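FOR IMMEDIATE RELEASE

Amamano Opens Snack Box Table in Miltville for After-School Families

MILTVILLE – Amamano, the neighborhood food shop on Skesard Street, will start a weekday snack box table in May. Parents and children can stop in after school, pick from fresh fruit and cut vegetables, and pack a box to take home or eat at the shop.

The table will run from 3 p.m. to 6 p.m. Each box costs the same no matter what goes in it, and families who bring back their box the next time pay a lower price. Boxes hold one fruit, two vegetables and a small portion of rice or bread. A dip can be added at the counter.

The idea came out of a trial the shop ran over the winter. During that time 609 boxes were packed by customers, most of them children between five and 11. Cucumber was the vegetable picked most often, followed by carrot and sweet pepper. Mandarins were the top fruit by a wide margin.

"We used to sell the boxes already filled, and a lot of food came back," said Trinh Âu, who owns Amamano. "When kids put the food in themselves, they eat it. We saw that in the first week and we kept going." 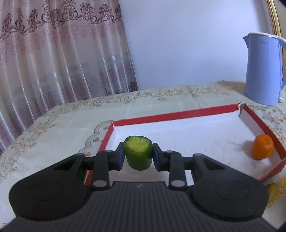

Cucumbers will be cut into short pieces with the peel left on. The shop tried thin slices during the trial, but they dried out before the end of the afternoon. Mandarins will be sold whole and unpeeled, so they can sit in a box next to other food without making it wet. Grapes and cherry tomatoes will be cut lengthwise for younger children on request.

Yến Dương runs the kitchen and will set the daily choices. She plans to change the vegetables with the season and keep the fruit simple.

"Some days it will be cucumber, a mandarin and rice, and that is a good snack," Dương said. "I would like to add radish in late spring. We will see who takes it."

Produce for the table will come from Từ, a family farm 19 miles north of town, and from the shop's regular wholesale supplier. Citrus is not grown at the farm and will be bought in. Phúc Hoàng of Từ said the farm has planted two extra rows of cucumbers for the shop this year – the first harvest is expected in early summer. Until then the cucumbers will come from the wholesaler.

Amamano will also hold a packing hour for school groups once a month. Groups of up to 39 children can be booked, with one adult for every eight children. Onyekachi Ugwu will lead the sessions, which cover washing produce, safe cutting with a table knife, and how to fit food in a box so it does not get crushed. Teachers should tell the shop about allergies when they book.

Nut products will not be used at the table. Sesame is used elsewhere in the kitchen.

About Amamano

Amamano sells fresh produce, rice, noodles and prepared food in Miltville. The shop has a small seating area and is open every weekday from 8 a.m. to 7 p.m.

Contact: Nga Lục, Amamano, Skesard Street, Miltville. School bookings are taken at the counter or by phone during shop hours.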